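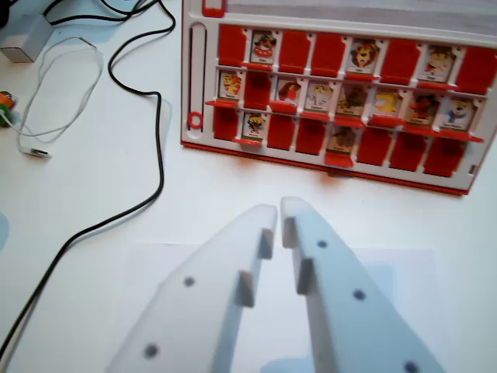
What is the best way to store the loose character cards from a Guess Who type game?
Slide them out of the slots, stack them face up with a rubber band around each set, and keep the stacks in a small zip bag inside the box.

jocamp464
I leave mine in the board. The box for ours is deep enough and the cards stay put if it goes in flat.

Lahcen_B
Flat is fine until someone stands the box on end. Then you get 19 cards under the tray. Bag them.

jocamp464
Never had that happen. Taking them out every time wears the corners, and the name labels on our first set got scuffed that way.

issa.h
Rubber bands are the problem there. They bend the edges after a year or so in a warm closet. I use a folded strip of paper with a bit of tape – works on any small cards.

Lahcen_B
Fair point on the bands. I'll try paper.

PreciousA
Does anyone print their own cards? My kids want cartoon animals in with the people.

issa.h
Yes, on heavy card stock. Measure an old card first and cut a hair narrower, or it sticks in the slot when you flip it. Print two copies of each so both boards match.

PreciousA
Thanks. Will measure tonight.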